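Wositz Learning Lab, Clovley site
Kitchen Cell Inspection Checklist, with comments
Inspection date: 15 February 2025
Task family: rings and toy food, tabletop
Result: passed, two items to follow up

Part 1. Before power-on

1.1 Emergency stop pressed and released, arm drops out of motion both times. OK.
Comment: Crisp response on each press. The new button mount from Folletti is a big step up from the old one, which wobbled.

1.2 Floor cables inside the covers, covers taped at both ends. OK.

1.3 Base bolts checked with the torque wrench. OK.
Comment: Paint marks still line up with the ones made in January. Love seeing that.

1.4 Operator chair outside the marked reach of the arm. FOLLOW UP.
Comment: The tape line is fine but the chair rolls over it very easily. Please order a chair without wheels!

Part 2. Arm and gripper

2.1 Finger pads seated, no tears or lifting corners. OK.

2.2 Grip force limit set for thin metal. OK.
Comment: The rings are a tough item to learn on, and a great one. A thin band will bend if the fingers close too hard, and a bent ring goes in the scrap bin, never back in the cell. Run your thumb along the rim with gloves on before you sign this line.

2.3 Wrist camera bracket tight, lens wiped. OK.

2.4 Speed cap at 70 percent for teleoperated sessions. OK.
Comment: Checked in the settings and again by moving the arm. Leave the cap alone even if an operator is on a roll.

Part 3. Work surface and items

3.1 Cutting board lies flat and doesn't rock when pressed at the corners. OK.

3.2 Toy food free of cracks and sharp seams. OK.
Comment: The split toys get the most wear where the halves meet. Carrot and corn both looked good and both stay in the set.

3.3 Ring grasp tried at low speed with other items left around the board. OK.
Comment: One ring overlapping the other, the gripper on the near edge of the larger one. I really like this start position. It gives the model a proper puzzle.

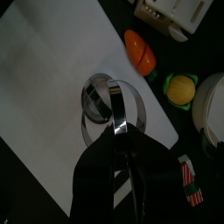
Why collect examples with clutter on the table when a clear table would be safer?

The policy learns from what it is shown, so a model trained only on clear tables can behave badly the first time something else is nearby. We manage the added risk with the speed cap, the force limit and an operator holding the stop button, and we keep breakable items out of the cell.

Part 4. Recording

4.1 Test episodes recorded and played back, 10 in total. OK.
Comment: Video and joint data stayed in step in every one. Very happy with this after the sync trouble in January.

4.2 Failed grasps kept and labeled as failed. OK.
Comment: Please keep doing this. The slips and misses are some of the best material we send to the Villaseñor team, and the labels have become so much clearer.

4.3 Disk space enough for the full batch of 1,000 episodes. OK.

4.4 Operator break every 6 episodes, entered in the log. FOLLOW UP.
Comment: Breaks are being taken but the entries are patchy. Add the time when you sit back down.

Part 5. Shutdown

5.1 Gripper opened and emptied before the arm is parked. OK.

5.2 Rings stored in the tray with the lid on. OK.

5.3 Power off at the wall, key returned to the hook. OK.

Open items: 1.4 and 4.4. Collection may go ahead on Monday with the present chair if its wheels are blocked.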